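Unit 4: Hand-held gripper kits, product review
Updated Feb 14, 2025

Kit under review: Falleo two-jaw hand-held gripper, sold by Zavmont. It ships in pairs, one tool for each hand. Each tool carries a camera.

Construction. Black plastic jaws on pivot pins, blue ridged finger pads. The pads are wear parts. Zavmont quotes a pad life of over 63 hours; check that figure against your own log.

Test task. Sort jewelry from a bed into an open box. Small rings and beaded strings are hard for this class of tool: a ring offers little to hold, and a string changes shape as the jaws close. Printed bedding also makes the items harder to pick out in the video.

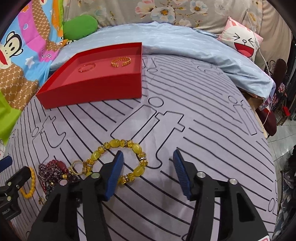 Score each item from 0 to 5. A drop costs 3 points. Note which hand did the work and whether the pads touched the cloth first. Approach low, with the jaws open wider than the item, and close slowly.

Compare your scores with the Andville kit from Unit 3. Reading for next time: Kalniņš manual, section on pad replacement.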